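Garment returns: moving refurb folding to cells, what happens to the pickers
Forum > Warehouse and Fulfillment > Automation on the Floor
Started by tarecheck

tarecheck
Topic starter

Looking for input from anyone who has been through this. We run apparel returns at Ustthorpe. Outerwear is the bulk of it from August onward. Present flow is receive, inspect, lint and minor clean, zip check, fold, bag, restock. All of it is done at one bench by one person per garment.

Management has signed off on two Verard folding cells. Each cell is a pair of arms over a flat table with two-finger grippers. The plan is that inspection stays manual and everything from zip check onward goes to the cell. Bench operators become either inspectors or cell attendants. The attendant role is new and has no pay grade yet.

Our bench rate on jackets is 60 a shift per operator, counting the ones that fail inspection. The vendor quote for the cell is 80. I don't have a breakdown of what is inside that 80.

Questions:
1. Does the quoted rate hold for quilted outerwear, or is it a T-shirt number?
2. How did you staff the attendant position?
3. Who keeps responsibility for grading once the garment leaves the inspector?

loosepallet

1. No. Ours was quoted on knit tops. Knits fold the same way each time if you present them square. Padded jackets hold air, and the fold springs back before the second fold is made. We ended up adding a press step, which took the cycle time back to where the bench was.

2. Existing bench people, on rotation. Four hours on the cell, then back to inspection. Nobody wanted it full time.

3. The inspector, on paper. In practice the attendant ends up regrading anything the cell drops.

hem_and_haw

Disagree with loosepallet on the press step. Depends on the fold recipe. If the cell folds sleeves in first and then rolls from the hem, the air goes out through the fold and you don't need a press. We run Jusis controllers, not Verard, so your options may differ, but any vendor should be able to give you a roll recipe. Ask before the acceptance test, not after.

The part that did not work for us was zippers. Checking a zip means holding the fabric in tension with one hand and moving a small pull with the other. A bench operator does that without looking. The cell had to find the pull first. On black tape with a dark shell it missed a lot of them, and every miss was a call for the attendant.

tarecheck
Topic starter

That matches my concern. Zip check is on the cell side of our plan. Is there any reason it can't be moved back to inspection?

hem_and_haw

No technical reason. It moves labor back to the side you were told would shrink, so expect a discussion.

quiltline

I'm in a different part of this. I'm not on a warehouse floor. I do garment handling sessions with hand-held grippers, which is paid piecework and feeds the training side. You hold one gripper in each hand and do the task the way an arm would have to do it: straighten, close, fold, put down. It is the same set of motions your bench people do, with fewer fingers.

Some notes from the jackets, since the question was about those.

Quilted shells are easier to pick than smooth ones. The channels give the pads an edge. Straps are a problem. Anything long and loose ends up under the fold unless you deal with it first, and it has to be placed a second time after the sleeves come in. Stacked pockets with small ring pulls are slow. You approach from the pull end, and if the pull is lying flat you have to pinch the fabric below to lift it.

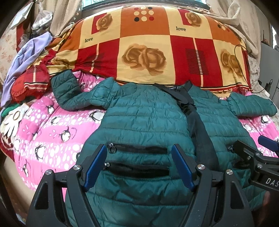 Puffer with two horizontal front pockets, ring pulls at the left end of each. Strap is still lying across the right side.

Background matters less to the person than people assume. I do most of mine at home on a bed. Soft surface under a soft garment is harder than a table because the pads sink. On a hard table you can slide a pad under the hem. On a mattress you have to pinch.

For the staffing question: what I noticed after the first month is how much of the job was in the hands and not in any instruction. The written procedure for my jackets was six lines. What I do between line two and line three is most of the time spent.

loosepallet

The strap comment is accurate. We have a reject code for straps and cords. It is the most used code on the cell.

On the other point, I would be careful about what you are being paid for. The motions you record are the reason a bench operator gets reclassified.

quiltline

I'm aware of that. I was a bench operator. The site I was at went to cells before I started doing this, so the order of events was the other way around. I would take the bench job back at the old rate. It isn't offered.

gradeB_only

Second shift lead at a returns site, two years on cells. A few corrections to the general direction of this thread.

Headcount did not drop in the first year. It dropped in the second, through not replacing leavers. If your people ask whether anyone will be let go, the answer they get will be no, and that will be true on the day it's said. They should ask about backfill.

Throughput went up on simple items and stayed flat on outerwear. The site average went up because the mix is mostly simple items. The average was then used as the target for everyone, including the manual bench that had been left with nothing but the difficult garments. That bench had been fine at its old number. Under the new one it failed every week until the target was split by category. It took us until the next peak to get that done.

So tarecheck, before go-live, get separate targets in writing for cell-foldable and manual. This matters more than the recipe.

hem_and_haw

Agree on targets. I don't agree that outerwear has to stay flat. Ours improved once presentation was fixed. The inspector lays the jacket face up, sleeves out, closed, strap tucked, and the cell takes it from there.

gradeB_only

Then the inspector is doing the hard part and the cell is doing two folds. Where is the time for laying it out booked?

hem_and_haw

To inspection.

gradeB_only

So the cell rate improved and the inspection rate went down. Put both on one line and check again.

hem_and_haw

I have. Combined was still better than the old bench, by less than the cell figure shows. The gain was in bagging. Bagging by hand is slow and hard on the thumbs and the cell does it well. If I were starting over I would automate bagging only and leave folding alone for a year.

tarecheck
Topic starter

Useful. I pulled our last batch of outerwear returns to see what we would be sending over. 382 garments. I sorted them by closure and by whether anything hangs off them (strap, cord, detachable hood, belt). More than half have something that hangs. I'm not going to post the exact split because I did it by SKU description and the descriptions are not reliable. At least one style listed as plain has a shoulder strap.

I also asked the vendor what garments the 80 was measured on. The reply was "mixed apparel."

loosepallet

That is knit tops.

yardcrane7

Maintenance side. Two things not mentioned.

Pads wear. Finger pads on soft goods pick up lint and lose grip well before they look worn. If cleaning isn't in the attendant's task sheet it won't get done, and the first symptom is dropped sleeves, which gets logged as operator presentation error. We had people coached for weeks over a pad that needed wiping. Check the pads before you check the person.

Second, guarding. The attendant reaches in to clear a snag many times a shift. If the reset takes long, people will find a way around the gate. Count the steps from snag to running during the acceptance test and push for fewer.

gradeB_only

Seconding the pad item. Add a line in the fault log for pad condition so it has to be filled in. Ours now sits ahead of the presentation code on the screen.

quiltline

Same with the hand-held ones. Nylon shells get slippery once there is lint on the pads. I wipe between garments.

tarecheck
Topic starter

Taking the following to the planning meeting:

Zip check goes back to inspection, with time allowed for it.
Layout time booked separately from inspection so it can be seen.
Separate targets for cell and manual, split by category, before go-live.
Acceptance test on our own outerwear, including items with straps.
Attendant on rotation, half shift maximum, graded no lower than inspector.
Pad cleaning on the task sheet and in the fault log.
Written answer on backfill.

I expect pushback on the grade. The argument I have been given is that the attendant "only watches the machine."

loosepallet

Have whoever said that do one shift on it during peak.

yardcrane7

Also get the snag count per shift from a site already running the same cell. The Yule depot has Verard units, if they will talk to you. That number is your argument for the grade.

tarecheck
Topic starter

Contacted Yule. They will share snag counts but not rates. Their attendants are on the inspector grade. They tried it one grade lower at the start and could not keep anyone in the position.

Meeting got moved to the afternoon shift change, so both shifts can send someone. I'll post the outcome on the targets when I have it in writing.

hem_and_haw

Ask Yule which fold recipe they use on padded items. If it's the roll, I would like to know the settle time.

tarecheck
Topic starter

Asked. It is the roll. They don't have a settle time set. The attendant presses it down by hand.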